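Suchbegriff eingeben … Suchen
104 Mal geteilt · 8 Kommentare

Häufige Fragen zur Pflege der Simulationszelle „Grostell“

Schön, dass Sie hergefunden haben! Wir bekommen zu unserer Übungszelle immer wieder ganz ähnliche Fragen und haben die Antworten nun endlich einmal zusammengetragen. Wer neu bei Fenis anfängt, liest am besten alles in Ruhe durch, und wer es eilig hat, springt eben gleich zur passenden Frage.

Wie richte ich die Zelle nach einem Update wieder ein?

Laden Sie zuerst die Grundstellung des Arms und danach den Raum, bitte in dieser Reihenfolge. Anschließend prüfen Sie den Sockel: Der Fuß des Arms muss bündig auf seinem Würfel sitzen, ohne Spalt und ohne Überschneidung. Am besten schwenken Sie die Ansicht dazu einmal ganz herum (von vorn sieht nämlich fast alles gut aus!).

Der Greifer drückt auf das Buch, statt es zu fassen. Was nun?

Keine Sorge, das kennen wir alle. Halten Sie die Simulation an und sehen Sie nach, wo die Finger auf dem Einband stehen.

Auf dem Sofa liegt das türkise Buch flach auf dem Polster, und der schwarze Greifer sitzt von oben darauf. In so einer Lage heben Sie den Arm in kleinen Schritten senkrecht an, lesen die Greifhöhe neu ein und fahren erst dann wieder an. Die Plaidtrommel und das Schälchen daneben dürfen ruhig stehen bleiben.
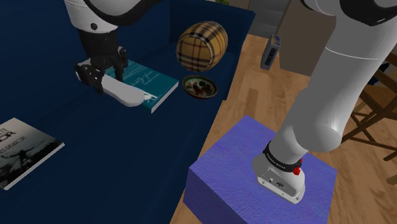 Wie oft sollte ich die Kollisionskörper prüfen?

Nach 1.000 Durchläufen, und außerdem jedes Mal, wenn jemand ein Möbelstück getauscht hat. Weiche Flächen wie Polster machen erfahrungsgemäß mehr Ärger als der Fußboden, also fangen Sie ruhig dort an.

Der Arm zittert im Stillstand. Ist etwas kaputt?

Meistens ist nur die Schrittweite der Physik zu grob eingestellt. Halbieren Sie den Wert und starten Sie neu. Zittert es nach vier Versuchen immer noch, schicken Sie uns bitte das Protokoll samt Raumdatei, Stichwort „Charpentier“, dann schauen wir gern gemeinsam drauf.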